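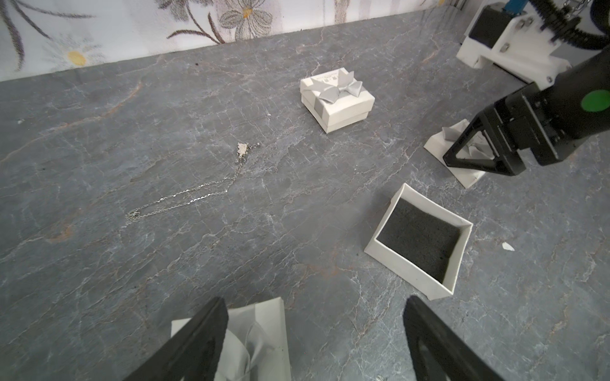
March, a bit after nine in the morning. I had meant to give the whole day to the cell's cables and hardly got past the wrists, so I'm writing it all down while it's fresh, and Tuulikki can read it with her tea when she comes over from Clotdale. The gift box job is still the one we use for checking the two arms against each other, and I do like it for that, as it shows up every little bit of slop in the fingers. A thin white lid with a satin bow on it gives very little to hold on to, and the far arm had one tilted in its gripper with the bow showing through the openings in the fingers. The necklace was laid out on the stone top over to the left, well spread, and a chain that fine is a proper test of whether the tips meet evenly. The open base with its dark foam is the other thing to watch, as the card walls are thin and were already a bit bent. I've put flatter ones on the order list.

Now, the wrists. On the far arm I went over the screws on the white printed bracket first. Three of them took a small nip up, none of them more than an eighth of a turn, and I've put a dab of paint on each head so we can see next time whether they have crept. Please don't lean on them! The bracket is only printed and the last one split along a layer line when I was feeling strong. There is a spare in the drawer marked Prular, along with the short screws, and another file ready to print if that one goes.

The black corrugated cable cover at the top had been rubbing on my old arm's outer clip, so I let it out a touch and re-tied it further back. I moved the joint through its full range by hand with the power off, slowly, both ways, and it no longer pulls at the end of travel. I'd like to see it do a long run before I call it cured. The log says 840 cycles since the ties were last changed, and I had put down in my own notes that we would do them well before that — so that one is on me.

Fingers next. I took both pairs off, wiped the pivots with a dry cloth and put them back with the smallest smear of the Stetero grease, the stuff in the tin with the dented lid. The near pair closed square straight away. The far pair wanted a shim on one side, and I fiddled with it for some 60 minutes before I was happy, most of that spent looking for the shim I had just put down. After that I re-zeroed the open and closed positions on both and saved them under Tang, our usual settings file, with the old values kept underneath in case I've been too clever.

The green dot on the far arm is staying where it is. If you do have to take it off for cleaning, mark round it in pencil first, or the overhead check will be out and you'll spend an afternoon blaming the calibration as I did in the winter.

Still to do: a slow run with both arms at reduced speed, then a look at the tips for grease (there should be none anywhere near that white card), then the wrist camera mounts, which I haven't touched today. Tuulikki, if you get in before me, could you wipe the table down and pick off the little white scraps before you start? And the grey ribbon is running low, so go easy with the bows.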